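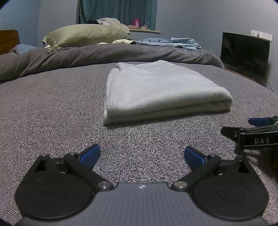 Margarida wants the white blanket weighed before it goes anywhere near the shelf, and folded in thirds with the hems inside. She wrote this in the margin of the last entry. Weighing is fair. I do not agree about the hems and will come back to it.

2021-04-18

Bedding fold trial, bedroom set, continued. Purpose: settle one fold per item type so that the storage sheet for the Burnosia apartments can be written. Shelf depth there is 50 cm, clear height between shelves 40 cm. Anything that needs pushing to fit is a fail.

White blanket. Folded to a stack, laid on the gray spread. Hem left showing along one side. Reason for leaving it out: with the hem inside, the stack gets a hard ridge and the next item put on top slides toward the soft side. Saw this twice in December with the Nolport blankets, which have a similar hem. Margarida's point is that an exposed hem picks up lint and catches on the shelf edge. Possible, but the shelves are sanded now. Leave open until Arnaldo has tried both on the real shelf.

Fold height: measured with the steel rule and a flat board on top, no added weight. 36 cm with the first fold, too close to the limit. Refolded wider, lower stack, not remeasured yet. The board should be the thin one. Rui used the thick one last time and his figures cannot be compared with mine.

Weight: 672 g on the kitchen scale, which I do not believe. The blanket overhangs the pan and touches the counter. Repeat on the hanging scale, in a bag, subtract bag.

Gray-brown blanket. Not folded. Bunched across the bed as a bolster, pillow on top. Plush does not hold a crease and the folded version opens by itself as soon as the hand is off it. Rolling is the next thing to try, from the short side, two straps. Inês has straps left over from the Pugh job. If rolling works it goes on the bottom shelf, lengthwise, and the sheet needs a second drawing.

Pillow. Pale yellow-green case with a flange. The flange droops at the corner whichever way the pillow is set. For the sheet: flange tucked under, open end to the wall. No further work.

Spread. Stays on the bed for all fold trials. The coarse weave grips the stack and I can square the edges with both hands. On the smooth Mutero cover everything moved. Note for whoever repeats this: use the same spread or the fold times mean nothing.

Denim. Not part of the set - goes to the wardrobe list, Amândio has that one.

Open:
- remeasure white blanket, wide fold, thin board
- hanging scale
- hem in / hem out on real shelf (Arnaldo)
- straps from Inês, roll trial on gray-brown
- ask Rui whether his December heights were taken before or after airing

Added later, same day. Margarida again, by phone: hems inside is how the laundry returns them, so hem out means one extra refold per blanket on every change. Had not considered that. With more than 50 blankets across the apartments it is a real cost. Will time the refold before arguing further.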